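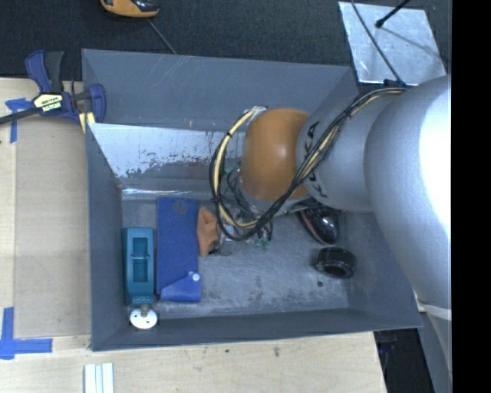

The KUKA arm over the grey bin, with a bit of everything waiting on the bin floor.

Gistard shared workshop: two places going on our bin-picking build

We are looking for two people to join us on the evening build at Gistard, the shared workshop on Putness Lane. If you like the idea of a big second-hand arm learning to take odd things out of a bin, and you don't mind that most of the work is cables, clamps and patience, please read on (it's a longish page, sorry, but we'd like you to know what you are saying yes to).

The project is called Cluvmont, after the street where the first bits of it lived in a garage. The arm came to us at the end of a long working life, and getting it bolted down, wired up and moving gently took most of last winter. Since May we have been on the part we wanted to do all along, which is picking. Things go into the bin, the arm goes in after them, and we write down how it got on. Soft and folded things are a good deal harder than we expected, and so is anything shiny and black. Small clear things are harder still!

What you would be doing

One of the two places is mostly hands-on. You would look after the cable run along the arm, which wants re-routing so that the loop near the wrist sits closer in, and help us make a proper fixing for the bin. A bar clamp and some blue tape have served us well but they are not a long-term plan. If you have ever built a shelf that stayed up, or mended a bicycle for a friend, you have the right sort of hands for this.

The other place is more about the picking itself. You would choose objects, set out the bin, run the tries and keep the notebook in good order. A little Python is handy. We can teach you the rest, and we mean that – one of our steadiest members had never written a line of code when she started.

What we ask

Sessions last 90 minutes, on a weekday evening, and we'd hope to see you at four of them before the autumn. You need to be 18 or over and happy to stop work the moment anyone calls out. Everyone does the safety talk first, even people who handle robots for a living, and you stay outside the marked floor whenever the arm has power. Long hair tied back, please, and no dangling sleeves.

What you get

There is no pay, I'm afraid. You do get free use of the workshop's benches and hand tools for as long as you are on the build, tea of variable quality, and a share in the Chaiyaporn shelf, our store of spare motors, sensors and fittings that members may borrow from for their own projects at home.

How to apply

Write us a few lines, up to a page, about something you have made or tried to make. Failures are very welcome – we have plenty of our own to swap. Leave it at the front desk or send it through the contact form with "Cluvmont build" in the subject line, and tell us which evenings suit you and which of the places you'd prefer. If you would like to look round before deciding, just ask in your note and we will arrange a visit.

Posted 2019-07-20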